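Ustari Research Services
Teleoperation Program, Silumside Site

Call for Participants: Remote Demonstration of Household Wiping Tasks

Ustari invites applications from members of the public to take part in a paid study on the demonstration of household tasks by remote control. Participants will operate a two-armed robot from a control station and will guide it through short cleaning tasks on a tabletop. No background in engineering or computing is required. The study opens in February and will continue until all places have been filled.

Purpose of the Study

The Teleoperation Program examines how people without technical training show a task to a robot, and which features of a demonstration make it useful for later training. Earlier rounds of the study dealt with picking up and placing rigid objects. The present round is concerned with wiping. A cloth bends and slides as it is moved, and operators differ widely in where they take hold of it, how hard they press, and how they decide that a mark has been dealt with. The program wishes to record this variety. Participants will not be asked to copy a model performance.

The study will enroll 97 participants. Each will complete the same set of tasks under the same general conditions, and each will be free to carry out the tasks in the manner he or she finds most natural. 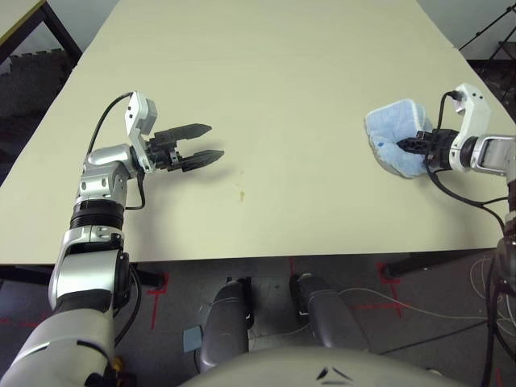 Wiping task at the Silumside site: the right gripper holds the cloth against the tabletop while the left remains open.

Description of the Work

Participants will be seated at a control station in a room next to the robot area. The station has two hand controllers, one for each arm, and a foot pedal that pauses all movement. The motion of the participant's hands is passed to the arms of the robot, and squeezing a trigger closes the gripper on the same side. A member of the study staff is present at the robot at all times and can stop it independently of the operator.

The tasks in this round are as follows:

Picking up a cloth with one gripper and wiping a marked area of the table.
Passing a cloth from one gripper to the other and continuing to wipe.
Folding a cloth once and setting it down at the side of the table.
Wiping a small stain using as few strokes as the participant considers necessary.

Each task is repeated several times. Between repetitions the staff will reset the table, and the participant may rest. Unsuccessful attempts are kept as part of the record and do not affect payment. A participant who drops the cloth should continue the attempt where possible and should say aloud when he or she wishes to stop.

Views Available to the Operator

The control station provides a main view from the head of the robot and a smaller view from a camera near the gripper. Participants may switch between the two views at any time or display them together. The main view is generally preferred for moving across the table, and the gripper view for the final approach to a cloth or a stain. Operators new to the gripper view often find it difficult to judge distance at first, and time is set aside in the training session for practice with it.
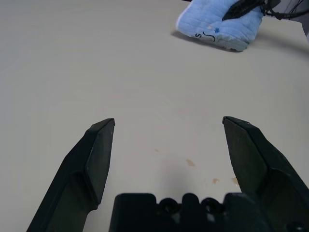

View from the gripper camera, with the fingers open, small stains on the table between them, and the cloth farther ahead.

Participants who wear glasses may use them at the station. The height of the seat and the position of the screens can be adjusted, and the hand controllers may be set for a lighter trigger on request.

Time Commitment

Participants attend four sessions at the Silumside site. The first session is given to training and to the signing of consent forms. The remaining three are devoted to recorded demonstrations. Sessions begin at 9:30 a.m. or 1:30 p.m., and each lasts roughly 200 minutes, breaks included. Sessions should be completed within a period of three weeks. Applicants who cannot commit to all sessions are asked to wait for a later round.

Payment

Participants receive $651 on completion of the study. Those who withdraw before the end will be paid in proportion to the number of sessions attended, including the training session. Parking at the site is free of charge. The cost of public transit to and from the site will be repaid on presentation of receipts.

Eligibility

Applicants must:

Be 18 years of age or older.
Be able to use both hands to operate the controllers.
Be able to read and follow written instructions in English.
Have normal or corrected vision.
Not have taken part in an earlier round of the Teleoperation Program.

Left-handed applicants are especially encouraged to apply, as they were few in number in earlier rounds. Experience with video games is neither required nor a bar to taking part, but applicants will be asked to state it on the form. Current employees of Ustari and of its partner in this round, Segura, are not eligible.

Records and Privacy

During recorded sessions the study stores the movements of the hand controllers, the movements of the robot arms, the state of the grippers, and the images from the robot's cameras. The participant's face is not recorded. Speech at the station is recorded for the sole purpose of noting when an attempt was stopped, and the sound files are deleted once those notes have been made.

Recordings are stored under a participant number. Names and contact details are kept separately and are used for scheduling and payment only. The recordings will be used by Ustari and Segura in the development and testing of methods for teaching tasks to robots. A participant may withdraw at any time without giving a reason. Requests to have recordings removed must be received within 30 days of the final session.

How to Apply

Application forms are available at the reception desk of the Silumside site and from the program office on request. The completed form should state the applicant's preferred session time and any needs regarding seating, vision, or access to the building. Applicants will receive a reply whether or not a place can be offered. Those selected will be sent the consent form in advance and should read it before attending the training session.

Questions about the tasks or the control station should be directed to Emiliano Quintana, Study Lead. Questions about scheduling, payment, or access should be directed to Nicanor Figueroa, Participant Coordinator. Both may be reached through the program office at the Silumside site, second floor, Vurnine Building.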